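4 工位就位与线缆整理

本章适用于 Harngate 系列单人工位,包括台面、办公椅、台下走线件和台后接线排。台面的拼装见第 3 章,升降支架的调校见第 5 章。开始本章操作前,台面应已固定并完成水平检查。

4.1 准备

4.1.1 所需物品

随箱附件袋(袋面编号 138)内有粘扣扎带、线夹、台下走线槽固定螺钉和空白标签纸。以下工具需自备:

十字螺丝刀
卷尺
油性记号笔
斜口钳(仅用于剪除旧扎带)
手电筒或头灯

Festbridge 旧款工位附带的是一次性尼龙扎带。旧件可继续使用,但不得与粘扣扎带混扎在同一束线上。

4.1.2 场地

工位后侧与墙面之间应留出可供一人侧身操作的距离。地面清扫干净,重点检查脚轮经过的区域,移走螺钉、订书钉和剪下的扎带头。地毯地面需先铺设硬质地垫,地垫前缘超出台面前缘 1000 mm。

注意:整理线缆前关闭全部设备,并从墙面插座上拔下工位总电源插头。仅关闭接线排开关不视为断电。

4.2 办公椅就位

1. 将五星脚倒置于软垫上,逐个压入脚轮。脚轮插杆到底时应听到一声卡合。用手向外拉动,不得脱出。
2. 翻正五星脚,将气压杆锥端插入中心孔。此处不涂润滑油。
3. 将座面底盘的锥孔对准气压杆上端,垂直放下。
4. 坐下并上下调节数次,使两端锥面压紧。
5. 将座面降至可推入台面下方的高度,扳手朝向使用者右手一侧。
6. 将椅子推入台下,检查靠背上缘与台面前缘之间有无碰擦。如有碰擦,继续降低座面,或按 4.2.1 调整靠背。
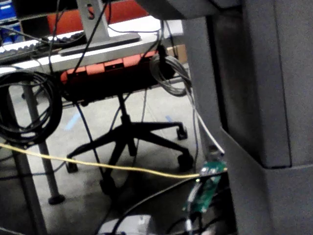
图 4-1 办公椅推入白色台面下方

图 4-1 中靠背为橙色。其他配色的椅子安装方法相同,靠背外形可能略有差别。

4.2.1 靠背高度

靠背后方的旋钮逆时针旋松后,靠背可上下滑动。调到所需位置后旋紧,再以手掌向后推压靠背,确认不下滑。旋钮不可完全旋出,旋出后内部垫片会落入椅背夹层,须拆开椅背外壳方能取回。

4.2.2 脚轮与线缆的关系

椅子在日常使用中前后移动,五星脚的各支脚随之转向,脚轮扫过的范围大于椅子静止时所占的范围。因此检查时应将椅子转动整圈,前后各推拉一次,并观察脚轮外缘经过的位置。

a. 脚轮经过的范围内不得有任何横跨地面的线缆。
b. 确需从工位一侧引至另一侧的线缆,应沿台面后缘走线槽敷设,不从椅下通过。
c. 走线槽容量不足时,可在地面加装压线板。压线板须与脚轮滚动方向垂直,两端以双面胶固定。
d. 从台面垂下的线缆,其最低点应高于脚轮上缘。

注意:椅脚压过的线缆即使外皮完好,也应作通断检查后再用。外皮出现压痕、发白或露出屏蔽层的,直接更换。

4.3 台面物品的位置

键盘放在台面前部,后缘与显示器底座之间留出放置文件的空位。有线键盘的线从台面后缘或穿线孔引下,不从台面前缘垂落。

穿线孔盖板有一处缺口,缺口朝向后方。盖板合上后线缆应能轻轻抽动;抽不动时,减少该孔通过的线缆,改走另一侧穿线孔。不要扩大缺口。

裸露的电路板、转接板一类小件不宜直接置于地面或椅脚旁。此类小件应装入绝缘盒内,固定在台面下方的网篮中,并使接插件一侧朝外。暂时无盒可用时,移到台面上,垫一层干燥的绝缘垫,远离金属杯、剪刀和回形针。

4.4 台下走线槽

Girkance 走线槽为开口式,安装在台面下方靠后的位置。

1. 自台面后缘向前量取 138 mm,在台面底部画一条平行线。
2. 将走线槽挂耳中心对准该线,用记号笔标出孔位。
3. 用附件袋内的螺钉固定。不得改用更长的螺钉,以免穿透台面。
4. 轻压走线槽中部,挂耳处不应有松动。
5. 先放入电源线,再放入信号线。两类线缆之间以槽内隔片分开。
6. 各线缆在槽内留出余量,余量折成长环平放,不绕成紧圈。

升降工位在第 6 步完成后,须将台面升至最高位置,观察从走线槽至地面插座的一段线缆。该段在最高位置仍应有下垂。绷直的,从槽内放出余量,重新检查。

说明:走线槽的允许载荷包括电源适配器在内。适配器较多时,用绑带将其分散固定在槽的两端,中部只走线缆。

4.5 台后接线排与线束整理

台后接线排的一侧线缆集中,整理时容易误拔。建议先标记,后拆线,再按类别重新绑扎。Kun 型接线排的端口标识在上盖内侧,打开上盖后用手电筒照明即可查看。

4.5.1 标记

1. 在每根线缆距插头 30 mm 处贴标签,两端各贴一张,内容一致。
2. 标签写明所接设备和端口,不写颜色。同色线缆在一个工位上往往不止一根。
3. 贴好后逐根核对:一手握住插头,另一手沿线缆滑至对端,确认两端标签相同。
4. 核对完毕,在工位记录卡上登记端口与标签的对应关系。

4.5.2 拆散旧线束

剪除旧扎带时,斜口钳的平面一侧贴向线缆,刃口朝外。缠结处不要用力拉扯,应从线缆较短、插头较小的一端退出。退出后的线缆按粗细分开,搭在台面后缘。 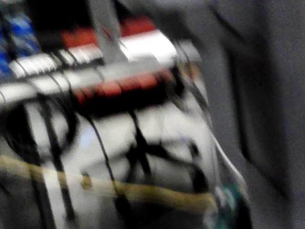 遇到多根线缆互相穿绕、无法判断走向时,暂停拔插,先将外层松弛的线缆逐根提起,分到两侧,再处理里层。提起时捏住线身,不捏插头。带卡扣的网线插头须按下卡扣后拔出,卡扣已断的插头予以更换,不用胶带代替。

长期堆叠的线缆表面常有积灰,用干布沿线身擦拭。端口内的灰尘用手动气吹清除,不使用湿巾和酒精棉片。

4.5.3 重新绑扎

1. 按去向分束。去往台面的为一束,去往地面插座的为一束,去往相邻工位的另成一束。
2. 每束内较粗的线缆置于中央,较细的沿外侧排列。
3. 自接线排一端开始绑扎,每条粘扣扎带绕线束 2 圈,松紧以能插入一枚硬币为准。
4. 转弯处不设扎带,扎带应位于弯曲部分的两端。
5. 插头后方保留一段自由长度,使插头不受侧向拉力。
6. 多余的线缆放回走线槽,不堆放在接线排上方。

光纤跳线不与其他线缆同束,单独走线槽前侧,弯曲处用随附的弧形护件支撑。

注意:接线排外壳上的通风孔应完全露出。线束从其前方经过时,用线夹将线束引向上方或下方。

4.6 通电前检查

按下列项目检查,合格后方可插上总电源插头。

所有插头插到底,卡扣已锁住。
两端标签齐全,字迹可辨。
走线槽内无裸露导体,隔片在位。
地面无横跨的线缆,压线板无翘边。
办公椅可完整推入和拉出,旋转时不刮擦线束。
台面升降全程无线缆绷紧(仅升降工位)。
工具、剪下的扎带和标签底纸已清走。

插上总电源插头后,先开接线排开关,再逐台开启设备。开启后等待 30 分钟,以手背靠近接线排外壳和各适配器检查温升。明显过热时立即断电,将大功率设备移至独立插座,并按 4.5.1 更新标签和记录卡。

4.7 常见情况

椅子推入后不到位
检查台下网篮是否装得过低,以及座椅扶手是否高于台面底部。扶手不能降低的型号,只能推入至扶手前端。

脚轮转动有阻力
将椅子侧放,取出缠在轮轴上的线头和毛发。阻力仍存在时更换该脚轮,换下的脚轮不再装到其他椅子上。

键盘偶尔无响应
先检查插头是否受线束侧向牵拉,再换用另一端口。两处均无响应的,更换键盘后重试。

走线槽一端下沉
卸下槽内适配器,检查挂耳螺钉。螺孔已松脱的,将走线槽整体平移一个孔位后重新固定,原孔用木工填料封闭。

标签脱落
擦净线身后重贴,并在标签外加一层透明胶带。细线可将标签对折成旗形。

4.8 再次整理

增减设备、搬移工位或更换接线排后,重复 4.5 和 4.6 的操作。仅更换单根线缆时,可只解开该线所在的线束,但新线两端仍须贴标签,记录卡同步更改。未登记的旧线应当从走线槽中抽出,不得留在槽内备用。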